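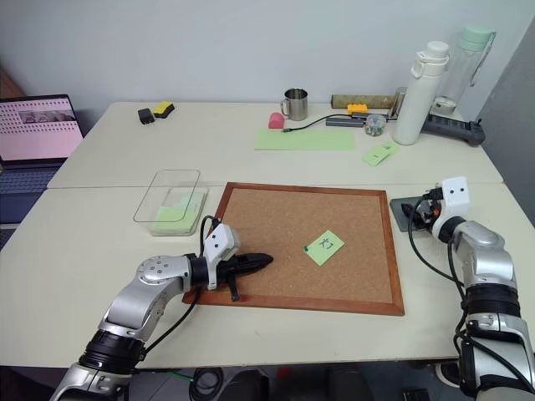 1/9 The Clornton Public Library will change its lending rules on 10 September 2023. This thread sets out the main points for cardholders. The full policy is available at the front desk of each branch.

2/9 Overdue fines on books, magazines and audiobooks will end at all branches. Fines already on an account will be cleared overnight. Cardholders do not need to call, write or visit to have this done.

3/9 Charges for lost or badly damaged items will stay in place. An item is treated as lost when it is 90 days past its due date. If it is later returned in good condition, the charge will be removed from the account.

4/9 The standard loan period remains three weeks. Most items may be renewed twice — online, by phone or in person — unless another reader has placed a hold. Items on hold must go back by the due date.

5/9 Each adult card may now carry 20 holds at one time. Held items will be kept on the pickup shelf for seven days. Readers who cannot collect in that time may ask a family member to do so with a signed note.

6/9 The Sarnstead branch will close for two weeks in October while the floor in the main reading room is replaced. Holds due for pickup at Sarnstead during the closure will be sent to Clornton Central. The outside book return at Sarnstead will stay open.

7/9 The local history collection at Sarnstead, which has roughly 3000 photographs and maps, will not be open to visitors during this work. Requests for copies can still be sent by mail or through the website. Replies may take longer than usual.

8/9 "Some residents stopped using their cards over a small balance," said Mohandas Shetty, Director of Library Services. "We would like them to come back. Their accounts will be in good standing, and staff at any desk can help them renew an expired card."

9/9 Questions about a particular account should be put to branch staff or sent through the contact form. Please do not post card numbers in replies to this thread. Large-print copies of the new policy are available on request, and home delivery readers will receive one with their next order.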